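Tableware and table surfaces: October changes in the Mottram dining room

The Mottram dining room reopened on Wednesday with refinished tabletops and the first delivery of replacement plates. Both items had been on the maintenance list since spring.

Tabletops. All 31 tables were sanded and given a matte coating in a mauve-brown shade from the Durklow range. The old gloss finish showed every wipe mark under the ceiling lights and had worn through at the seating positions. The new coating needs a damp cloth and nothing else. Do not use the citrus spray left over from the old finish; it leaves a dull ring that has to be recoated. Spills should be wiped within 30 minutes.

Plates. The order with Notimard is for 400 round plates, delivered in 3 lots. The first lot is on the shelves now. The plates are shallow, with a flat center and a sloped rim, in a very pale green that reads as nearly white in strong light. Faint rings run around the slope, and the lip is thin, so check it for chips when unloading the racks. A pale plate on the darker top is also easier to spot when clearing at the end of service.

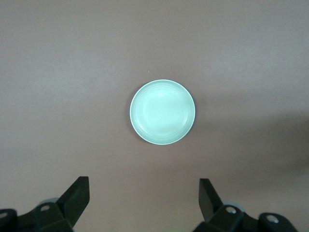
Stacking and storage

Stack the new plates no higher than 30. Keep them separate from the old Bralix plates, which have a deeper well and will rock if mixed into the same pile. Bralix plates stay in use at the side counter until the third lot arrives, then go to the basement store.

Set plates down flat and lift them to move them. Dragging a plate across the coating can leave a gray line. Most of these lines come off with a damp cloth. Report any that do not, with the table number, on the sheet by the kitchen door.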